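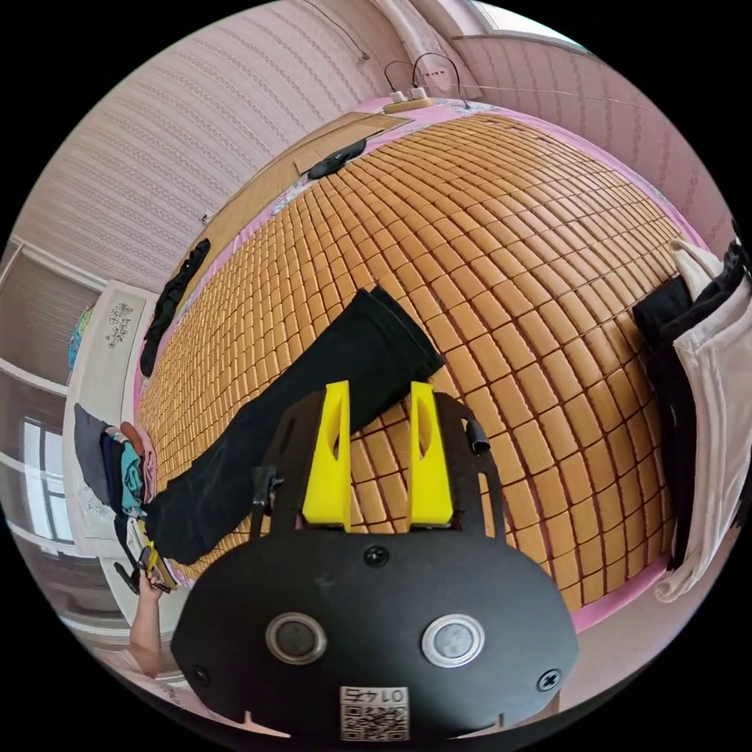 tinbadger wrote: 1398 and you're still on trousers? I thought the plan was to stop at 1000 and train something before anybody's wrists gave out.

slowlatch wrote:
The plan was 1000. Then I trained on the first 700 and it learned to go near the waistband and hover there like a shopper who can't find the price tag. So the plan is now "more." Thread title stays as it is until I have something better to report.

For anyone joining on this page: hand-held gripper, clothes on a bed, one item per take. Pick up, fold, put down. Everything goes into the Temeo format because that's what the Votemia loader reads without crying.

mirepoix_jr wrote:
More of the same won't fix hovering. I had that exact thing with towels. The problem was my own hands. I slowed down before every grasp to line it up, so a big share of the data was me thinking. The model copied the thinking. It was very good at thinking.

slowlatch wrote:
I feel seen and I don't like it.

Do you cut the pauses out afterward or just try to move like a person with somewhere to be?

mirepoix_jr wrote:
Move better first. Then trim whatever is left at the head of the take. I wouldn't cut pauses out of the middle, you get a jump in the motion and then it learns to twitch.

ovenmitt88 wrote:
Going to disagree with trimming the head. Those slow approaches are the only place the thing gets to see the whole garment before the fingers are on top of it. Chop them and you've got a few thousand close-ups of cloth and a policy that thinks the world is made of hem.

Also, dark pants. Black fingers on black pants would be hopeless, so at least yours are yellow, but are you doing any light ones? If all your trousers are black it will learn "go to the dark stripe" and the first time you show it khakis it'll fold the shadow.

slowlatch wrote:
I own what I own. But fair. I have one beige pair and a gray pair that used to be nicer, and I'll rotate them in.

The mat worries me more. It's a summer mat with little tan tiles and dark seams between them, and through a wide lens all those lines bend like a funhouse. Part of me thinks the texture helps tracking. The other part thinks I'm teaching it to fold pants only in hot weather.

tinbadger wrote:
It helps tracking. Plain sheets are murder, the pose drifts and your hand ends up a foot under the mattress. Keep the mat for half, then switch to a patterned blanket. Come November you'll be swapping it anyway.

gresden_refugee wrote:
Unpopular view from someone who did this for pay at Gresden: the surface matters less than where you start the garment. Everybody lays the pants out the same way without noticing. Same angle, waistband on the same side, legs politely together. Throw them. Literally stand in the doorway and throw them at the bed, then record whatever you get.

ovenmitt88 wrote:
Throwing them gives you a ball of pants. No two-finger gripper is flattening a ball of pants and neither are you with one in your hand. You'd have hundreds of failures labeled "fold."

gresden_refugee wrote:
Then label them "flatten." It's a different task, record it as one. We used 4 start states: laid straight, laid crooked, one leg folded over, heap. The heap ones were ugly and they were also the only reason it worked in anybody's house.

ovenmitt88 wrote:
"Worked" is doing some heavy lifting there. I saw the Gresden demo.

gresden_refugee wrote:
The demo was a shirt. I wasn't on shirts.

mirepoix_jr wrote:
Can I get back to the clutter for a second? I'd leave the other clothes around the edges of the bed. My clean-bed model saw one sock and went to pieces.

slowlatch wrote:
Leaving clothes all over the bed is the one part of the protocol I've followed perfectly from day one.

OK, what I'm taking from this: start states from gresden_refugee, minus the heap for now. No trimming until I've compared both ways on the same takes, so you two can stop glaring at each other. Quicker hands. Khakis.

tinbadger wrote:
Check your calibration before you start the next batch too. I lost an entire Cunha set because one finger had worked loose and I found out at playback.

slowlatch wrote:
Edit, July 26, 2024: one evening of quicker takes done. I watched a few back and I still stop dead over the waistband every time, only now I look annoyed about it. Going again after dinner with the gray pair.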